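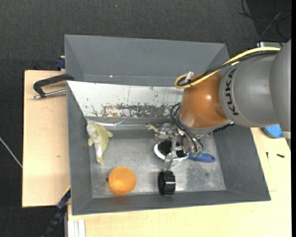 ## 4. Replacing the cabin air filter

The Furon filter should be replaced every 3,000 miles where the vehicle is driven on dusty roads. In other conditions, follow the Gedia service schedule.

**Caution:** Switch off the engine and remove the key before opening the glovebox.

1. Empty the glovebox and open it fully.
2. Press both side stops inwards and lower the glovebox until it hangs free.
3. Release the two clips on the filter cover. Do not use a screwdriver, as the clips break easily.
4. Slide the old filter out, keeping it level so that leaves and grit do not fall into the fan.
5. Wipe the housing with a dry cloth.
6. Insert the new filter with the airflow arrow pointing down.
7. Refit the cover. Both clips must click.
8. Raise the glovebox past its stops and close it.

**Note:** Filters marked Stefanou 47 are of the earlier, thicker pattern and will not fit this housing.

Run the fan at full speed for one minute. If there is a whistling noise, repeat steps 6 and 7. Record the mileage on the service page, section 13.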